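# Speaker notes: Setup rules for two-arm tabletop cells

Aug 28, 2026. Slot is 21 minutes with questions. Kaiwen Tian has the clicker, I talk.

## Opening (slides 1–3)

Say who we are and what we cover. Prenitz runs two-arm cells on household tasks, and these are the house rules we wrote for them. The rules sit under the machine safety standards and don't replace them. If your site's risk assessment says something stricter, the site wins.

The first version was a single sheet taped inside a cabinet door. Joaquín Gallardo rewrote it after the Machala site opened, when we found that the two sites were logging the same stop under different names. You couldn't compare anything. We have 1,938 logged sessions under the current version, and 683 of them carry a setup note. Those notes are where most of tonight's rules came from.

Don't read the whole rule list. People have the handout.

## Who may be where (slide 4)

- One operator per cell, and that person holds the stop.
- A second person may come up to the table only when both arms are in hold and the operator has said so out loud.
- Props are changed in hold. Reaching in between moves is a stop and a log entry, even if nothing was touched.
- Sleeves and lanyards: same rule as the machine shop.

Pause after the third one. At Machala it was the rule people argued with most. The argument was that arms this size move slowly. Our answer is that the operator can't tell a pause from a finished move by looking.

## The table (slides 5–7)

Click through all three before talking.

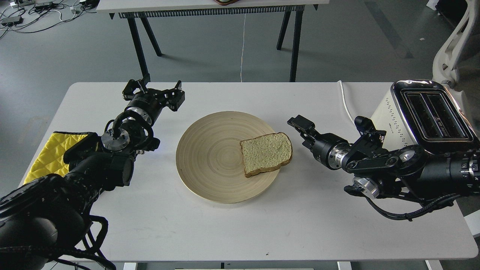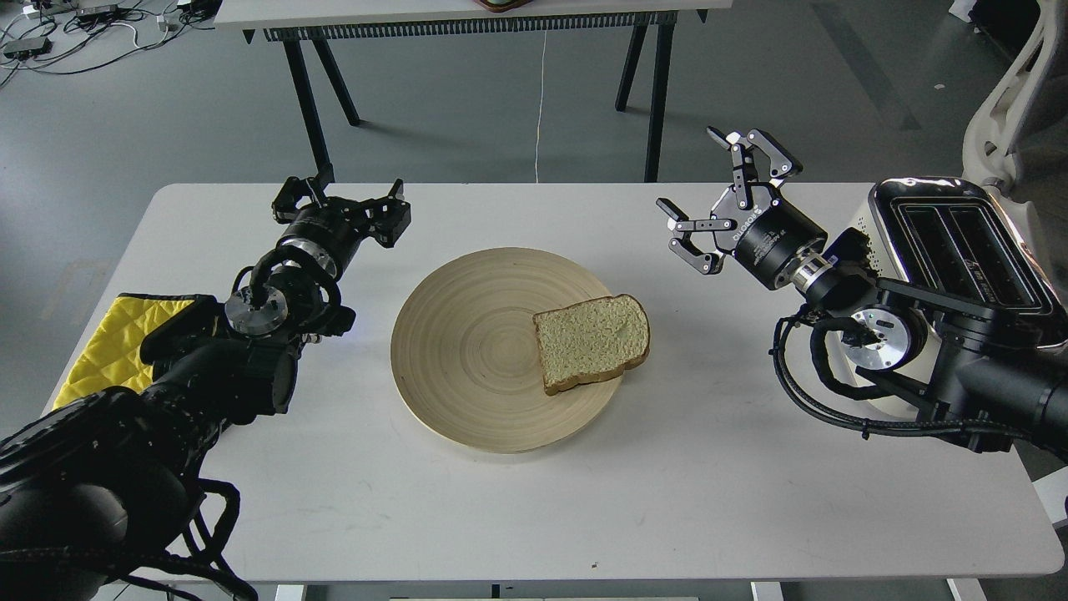
Same table, same plate in all three slides:
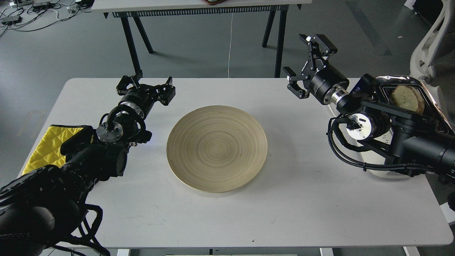 Rule 10 is the one we get asked about: every object on the table is either a task object or a fixture, and the setup sheet says which. Task objects get moved. Fixtures stay put, and if a fixture shifts, the session is marked. The round plate is easy to argue about. The bread goes on it and comes off it, but the plate itself is listed as a fixture, so an arm that drags it has made a marked error. The toaster in the first two slides is listed the same way, and its cord is on the sheet as a separate line. We used to treat a cord as part of the appliance. Now the operator traces it by eye from the appliance to the outlet before power goes on, and anything within reach of a gripper gets rerouted or clipped.

Next, arm cables. Point at the loops around the wrists. The rule is that each loop is checked at both ends of wrist travel before the first run of a shift. Too tight and it pulls on the connector. Too loose and it can catch on the tabletop or on the other arm. Jindeck sleeves are fine for this. Tape is not, and we don't accept it as a temporary fix either.

If someone asks about food: real food is allowed, one day only, then it's thrown out. Nothing that has been in a gripper gets eaten. Grippers are wiped down at the end of the shift and the wipe goes in the log.

## Heat (slide 8)

Slow down here. This is the part other teams skip.

1. Appliances stay unplugged unless the task sheet calls for heat.
2. With heat on, the operator doesn't leave the cell. Handing over means switching off first.
3. Cloths and pads are kept clear of a heated appliance. The distance is on the task sheet and is measured, not judged.
4. After switch-off, the cell stays marked HOT until the timer ends.

Kaiwen wanted a rule about crumb trays. It's in the appendix — bring it up only if there's time.

## Logging (slide 9)

Show the Gredance form. Three fields are required: what stopped, who stopped it, what was on the table. Free text is optional and most people leave it blank.

A stop is never counted against the operator. Say this plainly and say it twice. When we started showing stop totals by name, the totals fell and the setup notes got shorter, so we took the names off.

## Questions

Likely ones:

- "Do you use light curtains?" At Machala, yes. At the older site, floor markings and the held stop. Upgrade is planned for next year.
- "Can we have the sheet?" Yes, Joaquín will send it. Ask them to keep the version number on it.
- "What about three arms?" We haven't written that one.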